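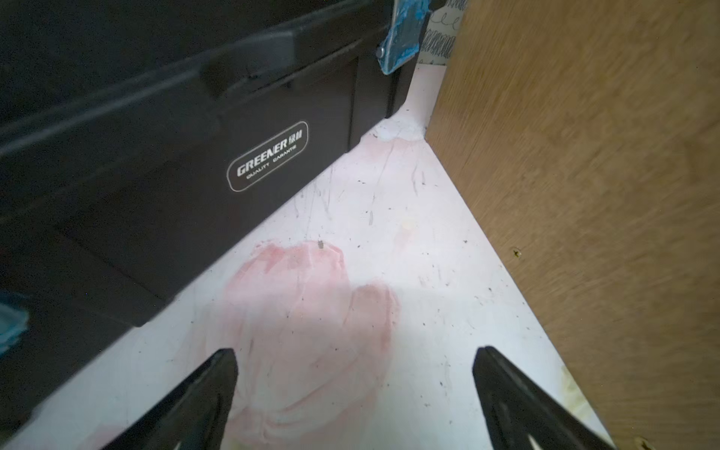
Jade Gosselin wrote in after my last storage post to say she'd scrubbed her white shelf three times with dish soap and the red mark had only gone a bit paler, so was it time to give up and paint? Not yet, Jade! Shelves that hold tools cop a beating and the white ones show every bit of it, but I've brought back a few that I'd have sworn were headed for the tip.

First job, take everything off. I know, I know. I used to shuffle the toolbox to one end, wipe, then shuffle it back, and all I did was push the crumbs into the corner. Mine weighs a ton when it's full, so I pull out the heavy stuff first (hammer, shifters, the socket set) and then lift it down with the latches done up. Don't drag it. Dragging a loaded box is how you get those long grey scuffs in the first place.

Now go over the shelf dry. A soft brush on the vacuum is best, or a paintbrush and dustpan if the power point's miles away. Get right into the back corner where the shelf meets the side panel. If you wet the black specks before you've lifted them they smear, and some of them are gritty enough to scratch.

Chalky lumps come next. On my shelves it's usually old filler or plaster dust that got damp and set. An old plastic card held nearly flat will pop most of it off. If it won't budge, lay a damp cloth over it for 7 minutes and try again. Please don't use a metal scraper, I've still got the gouge from mine.

Then the stain. Mix warm water with a squirt of dishwashing liquid and wash the whole shelf so you can see what you're left with. For whatever's still pink or red, make a paste of bicarb and water, about as thick as toothpaste, spread it a little past the edges of the mark and leave it around 40 minutes. Wipe it off with a damp cloth, working from the outside in so you're not making the patch bigger. Mine took two goes, and the darker rim was the last bit to shift.

If you know it's paint or marker, try a dab of metho on a cotton bud, somewhere hidden first. It can dull some finishes, and keep it well away from any varnished timber beside the shelf. Windows open, no heaters going, and never mix it with bleach.

Scuffs are the fun part! A barely damp melamine sponge, light strokes, stop as soon as the grey's gone. It's a very fine abrasive, so if you lean on it you'll end up with a dull spot.

Wipe the wood sides with a wrung-out cloth and dry them straight away, then give the toolbox a once-over too. The grooves in a ribbed plastic box hold an amazing amount of muck, and an old toothbrush gets it out. Do the underside as well or you'll be putting the grit straight back.

Let it all dry overnight before you load up again. I cut a bit of non-slip mat to sit under the box, and when it gets grubby I just rinse it under the garden tap.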